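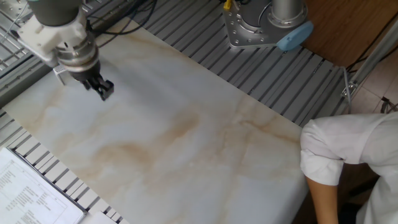 Figure 7.1 A pale slab with beige and tan veining, laid on a slatted aluminum work table.

Chapter 7
Stone and Stone-Look Surfaces

A benchtop is usually chosen for its colour and replaced for its wear. This chapter deals with both. It covers the surfaces sold as marble or with a marble pattern, how they are cut to size, and how they are supported while work is done on them.

Veining is the first thing most buyers notice. In the slab in Figure 7.1 it runs on a diagonal, heaviest in a broad band through the middle. A fabricator has to decide where a band like this will fall once the sink and cooktop are marked out. Moving a template 300 mm along the slab can put the strongest colour behind a tap or take it out of the job altogether.

Pattern alone does not identify a material. Natural marble, engineered stone, porcelain and laminate can all carry similar veins. Section 7.2 sets out the checks used to tell them apart, beginning with the cut edge and the underside.

Before you start, review the terms slab, offcut, arris and bookmatch in Chapter 2. You will need a tape, a straightedge at least 500 mm long and a soft pencil for Activity 7A.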